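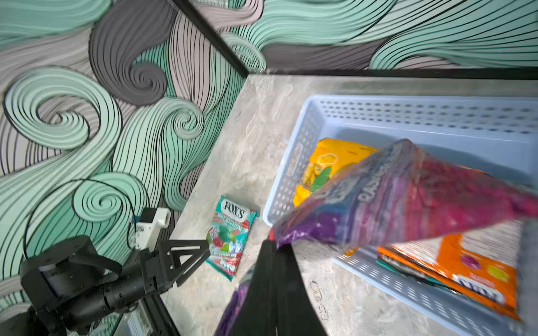 What is the fault we need people to help us find?

The gripper on a two-arm bench cell lets go of soft packets during the lift, and the controller keeps reporting a closed, loaded grip after the packet has fallen.

Wukix, Test Operators for Gripper Fault Study (fixed term, on site)

Wukix builds and tests small two-arm cells for sorting packed food. During acceptance tests for our client Pademex, the cell logged 17 false grip reports in 355 lifts. In each one the arm finished its move with nothing in the jaws and the software marked the lift as good. On one lift the arm also went on closing after an operator had opened the side panel to pick up a dropped bag. There was no injury. The panel switch has been replaced and the stop circuit was checked by an outside inspector, but the cause of the false reports has not been found.

We are hiring 5 test operators to run the cell under controlled conditions until it has.

The work

Each shift consists of 200 lifts, split into four blocks with a break after each block. The operator sets out the items according to a layout card, starts the run, watches each lift and marks the result on a paper sheet before looking at the controller log. Where the sheet and the log disagree, the operator stops the run, leaves the items where they are and calls the shift lead. Items are not to be put back or straightened before the lead has signed the sheet.

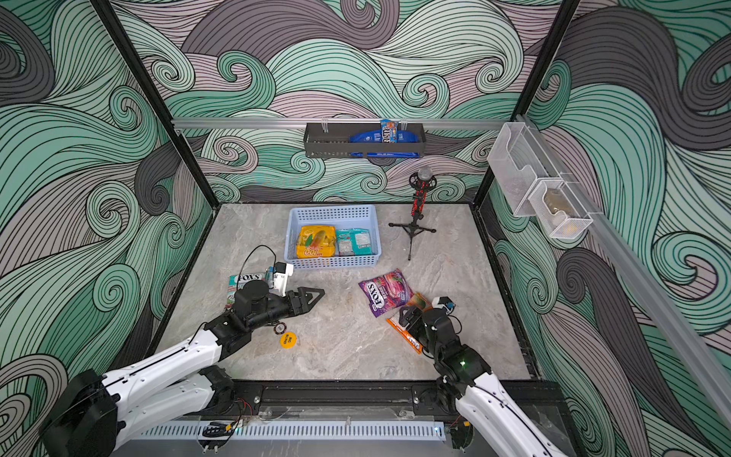
False reports have come mostly from soft bags picked up near a seam, where the film folds between the jaws and the motor current looks the same as it would with a firm hold. Stiff packs have given far fewer. For this reason the layout cards mix the two and change the spacing between them. A typical card has bags such as the yellow and mint green ones inside the light blue basket, others lying flat on the floor of the cell within reach of either arm, and a Fox's box close to the left gripper. Small flat items such as the Big Blind token are recorded on the sheet in the same way as the bags.

You will need

Good near vision, with or without glasses, and normal color vision
The ability to stand for up to two hours at a time
Clear handwriting
Written and spoken English good enough to follow a test procedure
Willingness to stop a run when in doubt, including when it puts the shift behind

Experience with robots is not required. People who have worked in packing, inspection or lab testing tend to settle in fastest. Applicants who have serviced Tokarz or Zaltano equipment should say so, as the lockout steps are similar.

Safety terms

All operators complete one day of paid lockout training before their first shift. Hands stay outside the cell while the drives are on. An operator who reaches in with the drives on will be taken off the cell for the rest of that day and retrained. Stopping a run does not affect pay.

How to apply

Send a resume and a short note on any testing or inspection work you have done to Hanna Dudek, Staffing. Technical questions go to Urszula Duda, who leads the fault study. Applications close on 24 April 2018. Interviews take place on site and include a half-hour trial with a layout card and a result sheet.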